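From: Keisha Strickland
To: workbench list
Date: June 30, 2025
Subject: Re: White tops for the packing tables?

Tobias Zamora wrote:
> We're replacing the 3 old benches at Furside and I'm set on
> matte white for all of them. Small parts show up well, black
> boxes show up even better, and the seller says a matte finish
> hides dust. Any reason not to? I'd like to order this week.

Tobias, I'd slow down before you order. I've heard the "hides dust" line from sellers too and I don't buy it. Gloss shows fingerprints, sure, but matte white shows everything dark that lands on it, and cardboard dust drags into gray smears when you slide a box across. We've had ours since February and I'm still not convinced it was worth the money.

You're right about black boxes, I'll give you that much. A small dark carton on a white top is hard to miss, and you can read the label side without hunting for a lamp.
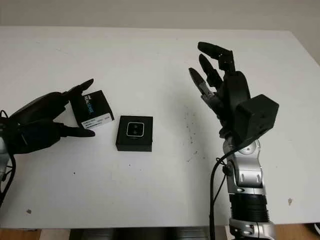
Matte white top with two small black boxes, one of them the RealSense. Note the specks and the gray smear.

Herman Khoo told me to wipe ours down with a damp cloth every 2 hours. Maybe that works at his place. With almost 100 cartons going across in a shift I don't see who is going to stop and do it, and I doubt your people will either.

If you have to go white, get one and live with it for 15 days before you pay for the others. Ask the seller for an offcut as well - a decent sized piece, those little sample chips tell you nothing. Rub a carton on it and see what you think.

Has anyone on the list tried a mid gray? Kwame, didn't you have one at Ambrose?

Keisha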